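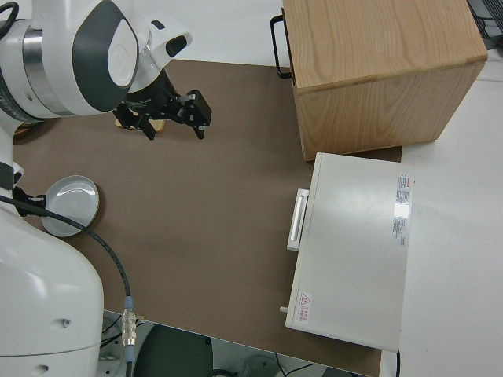
The work table at Stillgate: the arm, the plate, the wooden cabinet and the white appliance.

The table is half of the robot

By a member of the Stillgate workshop
May 2025

When visitors come to our workshop, they look first at the arm. I understand this very well, I did the same. It is white and shiny, it moves, and it has a camera near the wrist that seems to look back at you. Nobody asks about the brown board under it. In my opinion the board deserves more of the questions, and I would like to explain why, because I think many people who build such things at home are making the same mistake we made in our first winter.

Our project is called Bramby. The purpose is modest. We want an arm to do small kitchen work: open a door, take a flat thing, put it on a plate, close the door. We started in October, and our plan for the money was simple. Almost everything went to the arm and the gripper. For the table we had 80 dollars, and we felt that even this was generous. A table is a table, we said.

I now believe this was wrong, and I would say it to any group that asks.

A person can work at a bad table. I come from a family where all repairs were made on the corner of the kitchen table, between the bread and the newspaper. If the table moves a little, your hand corrects it and you do not notice. If the lamp shines on the surface, you turn your head. The arm does not turn its head in this easy way. In our first weeks the surface was plain white and glossy, and the light from the ceiling made spots on it, and the software treated these spots as objects. We spent many evenings changing the code. Then one member put a matte brown board on top, and most of the false objects were gone the same evening. I remember that I was a little angry. I had lost a lot of sleep for that code.

So my first opinion is this: before you change the program, change the table. It is cheaper, and you can see with your own eyes what you did.

Some members do not agree with me, and I want to be fair to them. They say that a robot which needs a special brown board is not a useful robot. In a real kitchen there is steel and glass and a wet cloth somewhere, and the machine must live with it. This is true as a final goal. But it is a strange way to learn. When I learned to drive, I was taken to an empty parking lot in Ukar, and no one told me that I was cheating. The hard surface can come later. I only ask that we do not begin with every difficulty at once and then complain that we cannot find the reason for a failure.

You will notice that we did not make the table easy in everything. The plate is white and round and it reflects the light from above, which is unpleasant for a camera. We keep it. The cabinet is pale wood and its black handle stands out toward the middle of the table. The handle of the white appliance is also white, so it is much harder to see against the body. I like this pair very much. If the arm can find the black handle and not the white one, we have learned something exact. If both were bad, or both were good, we would learn almost nothing.

My second opinion is about cables, and here I become less polite. The cable is the part of the build that everybody leaves for the last day. We did too. An arm that has a free path in the drawing does not have a free path in life, because a black cable comes out of the side and makes a loop across the board, and it can easily lie over the place where you wanted to put a plate. I have seen home builders show very beautiful printed parts and then tie the cables with kitchen string. There is no shame in string. But I think you should draw the cable on paper before you draw anything else, with its full loop and with the place where it goes down from the table. If there is no room for the cable, there is no room for the robot.

The third opinion is about money, and it is the one which brought me the most letters when I first said it at a meeting. Last winter there was a proposal to spend 1,107 dollars on a different gripper. The argument was that our gripper has only two fingers and a hand has more. I voted against it. Two fingers can take a flat piece, pull a handle and hold the edge of a plate. When our arm failed, it was very seldom because a finger was missing. It failed because somebody had pushed the cabinet during cleaning and did not put it back, or because two members used different zero positions and wrote neither of them down. A third finger does not repair this. A pencil mark on the board does.

I know that a pencil mark is not exciting. People come to a shared workshop for the pleasure of the machine, after a day of work, and they do not want to hear about marks and cleaning. Still, a shared place has a problem that a private garage does not have — the next person. What I leave on the table in the evening, another member finds in the morning. We now have a rule that the last 20 minutes of each session belong to the table. Each object goes back to its mark, and a short note goes in the book. At first the rule was hated. Now it is only disliked, and I can accept this.

If you are planning a similar build, I would put aside a quarter of the money for what is under and next to the arm: the board, the clamps, the light, the cable path, the ordinary things it must touch. Maybe you will find that a quarter is too much. For our first table we bought the cheapest clamps in the Kramer store, and we bought better ones two months later, so we paid for them twice.

The arm is a fine machine and I enjoy it every week. But when a member asks me what he should improve next on Bramby, I still tell him to look down first.

Related items
Why our workshop book is made of paper
Bramby, first winter: what we changed
Choosing clamps for a shared bench
A small argument about lamps

Contact Stillgate workshop | © Stillgate | Back to top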